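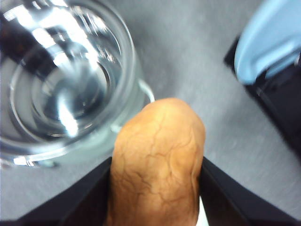

Living with hard water

My kettle has had more relationships with vinegar than most salads. We live on chalk, the tap water comes out tasting faintly of cliff, and everything it touches grows a crust. If you've moved somewhere similar and are wondering why your tea has a skin on it, welcome. You'll get used to it, or you'll start buying lemons in bulk.

These are the things I do, in no order except the one I remembered them in.

The kettle

Citric acid beats vinegar, mostly on smell. Two teaspoons in half a kettle of water, boil, leave for twenty minutes if you're patient and five if you aren't. Pour away, rinse, boil again with plain water and throw that out too. Skip the second boil and the next cup of tea will let you know.

Do it little and often. I left ours for 16 weeks one winter and the flakes came off like roof tiles.

Cloudy glasses

First find out which sort of cloudy you've got. Wipe a bit of vinegar on with your finger. If the patch clears, it's limescale, and an hour in warm water with a good splash of white vinegar will shift the rest. If nothing changes, the dishwasher has etched the glass and it's staying like that. Call them frosted and give them to visitors.

Thick mugs can go in the same bowl, but let them come to room temperature first if they've just had tea in them. I have lost two to impatience.

Dry them straight away with something that doesn't shed. My neighbour Lamduan Saithong swears by an old pillowcase and I've come round to her view, having spent years picking tea towel off the wine glasses.

Electric pots and slow cookers

A white ring inside at the waterline is scale, and it comes away with citric acid and warm water left to sit. Unplug it first and keep the water on the inside. The outside gets a damp cloth, well wrung out, and a cotton bud round the edge of the dial, where starch goes to retire.

Glass lids with a metal rim are a nuisance. Water creeps under the rim, dries there and leaves a chalky line you can see but can't reach. Stand the lid on its edge in the rack after washing and most of it will drain out. For what's already in there, an old toothbrush and a bit of vinegar, then swear at it.

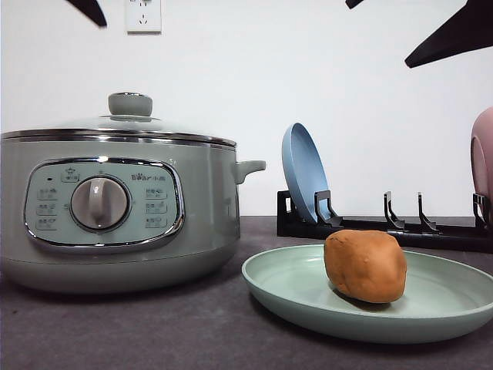 Taps and shower heads

Soak kitchen roll in vinegar, wrap it round the tap, put a sandwich bag over the top and hold the lot on with an elastic band. It looks as though the tap has been to casualty. Half an hour is plenty for chrome. Don't do it at all on brass or anything gold-coloured, unless you were tired of the gold.

Shower heads get the same bag, tied on overnight. Run the shower for a minute before you get under it, or you'll spend the morning smelling like a chip shop.

Is a filter jug worth it?

For tea, yes. I had a Lurnell one for years and the scum went, along with a fair bit of fridge shelf. Change the cartridge when it's due. A tired one is just a slow way of pouring water.

I don't bother filtering for pasta. Pasta has never complained.

Things that didn't work

Cola down the loo. It fizzed, I felt scientific, the limescale stayed put.

A magnet on the pipe. It's still on the pipe. It holds up a shopping list.

Toothpaste on the glass shower screen. I now had limescale and toothpaste.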